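Print this page
E-mail this page

FOR IMMEDIATE RELEASE

Shared Desk Project Opens Its Doors in Condthorpe

CONDTHORPE, 2018-08-14 -- The old Oltmanns seed office on Besedow Street is a working building again! Movaneck, the shared workspace project that spent the past year running out of a borrowed back room, has moved into the upper floor and is now taking sign-ups from people in town who need a desk, a decent chair and a place to spread out their papers.

The new space covers 3,366 square feet, with nine desks in the main room and a smaller room at the back for phone calls and meetings. Members can book a desk by the day or by the month. Day users clear their things away in the evening, and monthly members can leave their work where it is and pick it up again the next morning.

"I'm so happy with how this came out," said Sabina Beneš, who started Movaneck at her own dining table. "We had people writing grant applications on their laps last winter. Now they can lay the whole thing out, every page, walk away for lunch and come back to it. That sounds like a small thing until you've gone without it!"

Much of the planning went into the furniture. Early on, the group looked at long benches with fixed dividers, the kind that fit the most people into the least floor. Members who came to the July open evening asked for separate desks, and a lot of them brought up the same complaint: too little room for paper. Plenty of the work that goes on at Movaneck is still done on paper, from bookkeeping to translation to a cookbook that has been through more drafts than its author cares to admit (she gave permission for us to say so).

So the desks are a mix. Some have pale, smooth tops and plenty of depth. Others are wood, with thin metal frames that keep them from looking heavy. Black office chairs with mesh backs go with them, and there are potted plants too, which have already become a favorite topic in the members' newsletter.

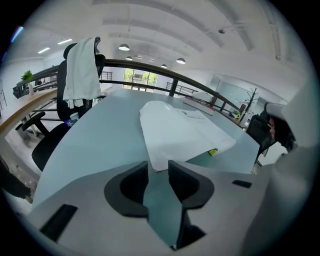 Sign-ups so far have come from all over Condthorpe and from two of the villages up the valley. Among the first monthly members are a surveyor, a piano teacher who does her scheduling and billing there between lessons, and a pair of sisters who run a mail-order yarn business and had filled their spare bedroom with invoices. Several members work odd hours, and the building will be open from 7 in the morning until 9 at night to suit them.

Members are welcome to make a desk their own while they use it. Bring a cushion, hang something over the back of the chair, keep a bottle of water within reach. House rules are short and are posted by the stairs. Phone calls longer than a minute or two go in the back room, strong-smelling lunches go in the kitchen, and the last person out turns off the lights.

"Somebody asked me at the open evening whether they'd have to keep everything neat," Beneš said. "No! It's a place to work. If you've got a pile of paper going, then you've got a pile of paper going. Just put the cap back on your marker."

The move was paid for out of membership fees and a furniture fund, to which local households and shops gave gladly. The painting was done by members over two long weekends, and the white walls have made a huge difference to the light in the main room, which used to be dark green up to shoulder height. Some of the original Oltmanns shelving turned up during the clear-out and has been kept for the meeting room, where it now holds reference books, a paper cutter and a box of stray pens.

Still to come are a second printer, better coat hooks and a bulletin board for people looking to trade skills or share a ride. A monthly paperwork evening will also start this fall. Anyone in town, member or not, can bring the forms they've been putting off and work through them in company, with coffee on. The first two evenings are free.

Visitors are welcome to look around during opening hours and try out a desk before deciding. The entrance is on the Besedow Street side, up one flight of stairs. Visitors who have trouble with stairs should ring the lower bell and use the elevator from the yard.

About Movaneck
Movaneck is a member-run workspace project in Condthorpe. Its newsletter goes out to 800 readers and carries member news, desk availability and the dates of open evenings.

Contact
Sabina Beneš, Movaneck
Former Oltmanns building, upper floor, Besedow Street, Condthorpe

Print this page
E-mail this page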